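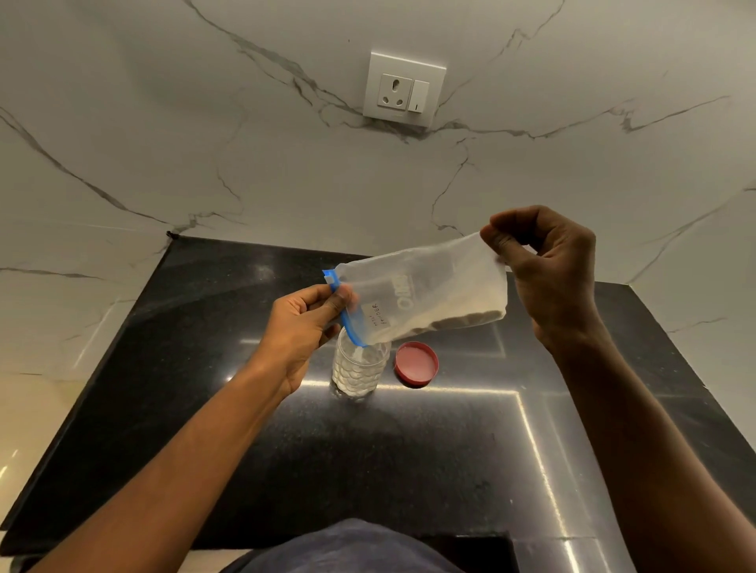 Skikodside, 4th May

Bag to jar - how we record it

Quick write-up of the rules for the powder decanting task, as people keep asking and the old page is gone. Applies to anyone recording hand demonstrations for the Zernier kitchen set. Read it once before your first take, then keep it open on your phone.

Before you start

One bag, one container, one lid. Anything you won't touch in the task goes back in the cupboard. Label the bag by hand, plain words, big letters. MILK POWDER is fine. No dates on it, no names, nothing off a delivery note.

Check what the camera sees. Look down at the worktop as you would when working, hold still, have a look at the preview. Both hands and the container need to be in it together. If you have to bend your neck to get them both in, fix the strap.

Sleeves up past the wrist. Watch off, bracelets off. Phone face down somewhere else. No post or family photos in view, and if anyone walks in, stop the take. We do not blur afterwards, we delete.

Doing the task

1. Unscrew the lid and put it down flat next to the container, inside up. Leave it there. Don't shuffle it about mid-take.

2. Pick the bag up by the top. Open the zip from one end, normal speed. Both hands visible while you do it.

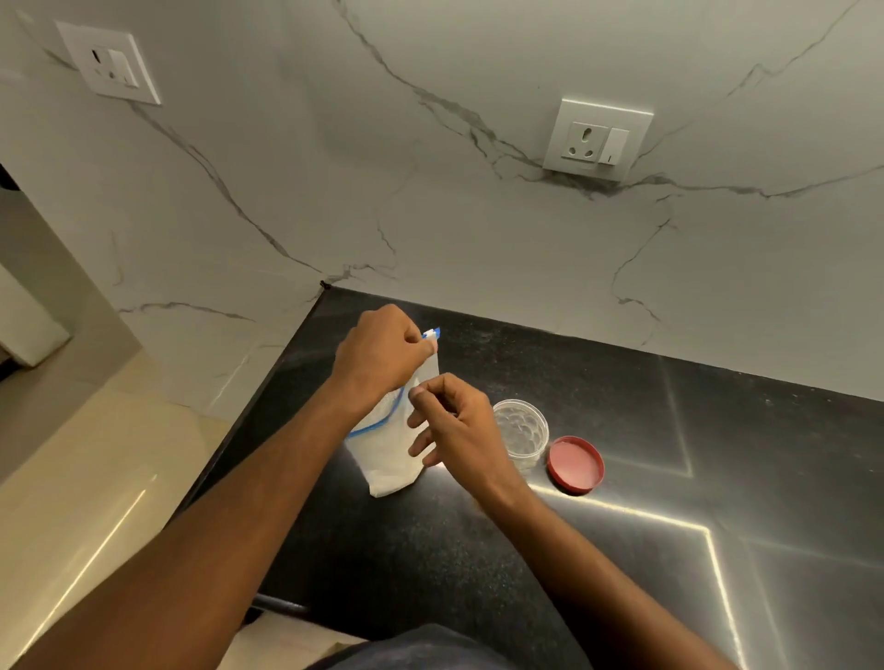
3. If the zip sticks, carry on and work at it. A real fumble is worth keeping. What we don't want is a fumble put on for the camera, Elīna can spot those and she will send it back.

4. Bring the mouth of the bag over the neck of the container. Pause a beat. Then tip.

5. Pour in short goes. Tap the bag if the powder clumps. Don't reach in with your fingers, it's food and somebody may well use it.

6. Stop below the rim. Close the bag, lay it down, lid on, hands flat on the worktop. That's the end marker. No end marker, no take.

Spilt some? Keep recording and finish, then tick "spill" on the form. Do not wipe up in the middle unless you are doing the wipe task as well. Clean down properly between takes though, powder on a polished top gets slippy and it ends up on the floor.

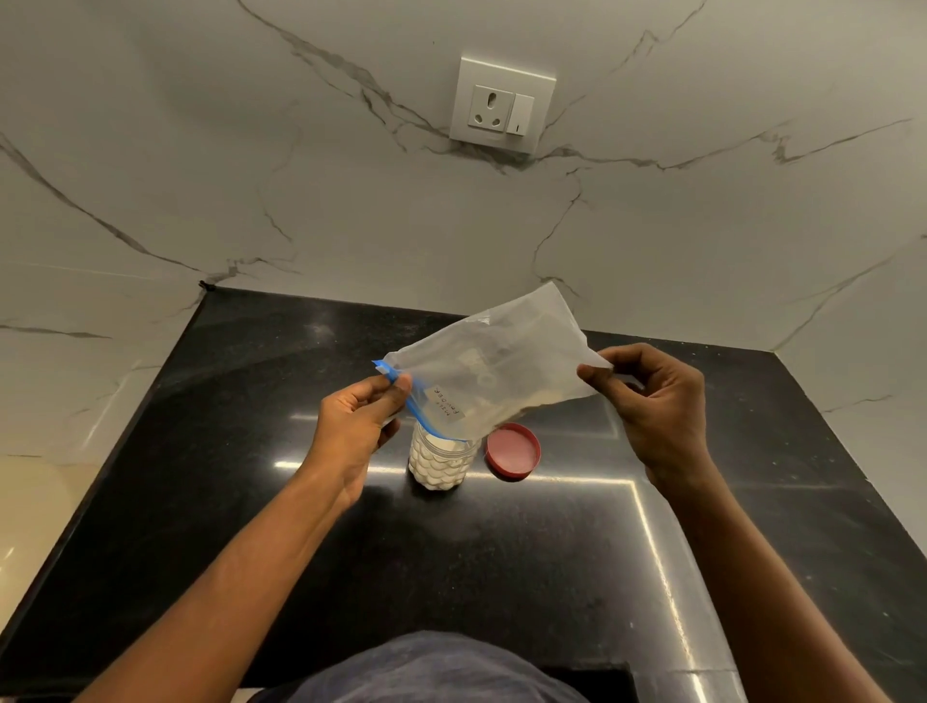
Bag held open over the jar, lid off to the right.

Lighting

Glossy worktops throw back every strip light in the room. You can't get rid of it all and you needn't try. Just keep the glare off the container itself - shift the jar along a bit, that usually does it. Don't swap bulbs or move lamps between takes, and write the room setup in the notes box.

Clear on clear is the hard one. See-through bag, see-through jar, both crinkly or patterned. Go a touch slower at the lineup so the labellers can find the edges.

Sockets and steam

Dry task. Kettle away from it, nothing plugged in behind your hands, even if the socket is right there on the wall.

Naming and handing in

Task, room, take number. In that order, lower case, no spaces. In March we took in 1086 clips and had to throw out 435, mostly for bad names and missing end markers rather then bad pouring. Which is a shame, some of the pouring was lovely.

Upload to the Dostotby folder the same day. Keep your own copy until Urmas confirms, then delete it. Properly, from the bin too.

Consent form signed before the first take, by you and by whoever's kitchen it is. You can withdraw a clip any time before the set is locked, just send Siiri the clip name. You dont have to say why.

Retakes

Max two retakes per setup. After that change something - a different jar, other end of the worktop, swap the lid to your other side. Identical takes don't help the model much and they wear people out.

Left-handers: do it left-handed. Please do not switch for us.

Questions about the form to Charmaine Motaung, camera straps and chargers to Themis Psarras. Flour and sugar pages to follow, same rules until then.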